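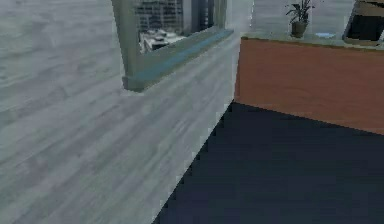

Iladari tram shelters to be restored

October 2, 2025

Restoration of the cast-iron tram shelters on the Lirano line at Iladari will start this month, the line's operator, Plurnent, has confirmed. The contract covers 10 of the 25 original shelters and has gone to the Kadrić foundry.

Each shelter has four fluted columns, a curved roof of ribbed glass and a pierced frieze with a repeating fern motif. Corrosion is worst at the column bases, where rainwater drains through the hollow shaft and collects above the footing. A survey completed in July recorded 615 separate defects, most of them cracked brackets or failed bolts.

Sound castings will be stripped, primed and repainted in the original dark green. Missing frieze panels will be recast from moulds taken at the depot stop — the only one with a complete set. The replacement glass is laminated and slightly heavier than the old panes, so a concealed steel bar will be added to each roof rib.

Two shelters will be dismantled at a time. Trams will continue to stop during the work, with temporary boarding points no more than 200 metres from the usual stops. The remaining shelters will be assessed under a separate contract.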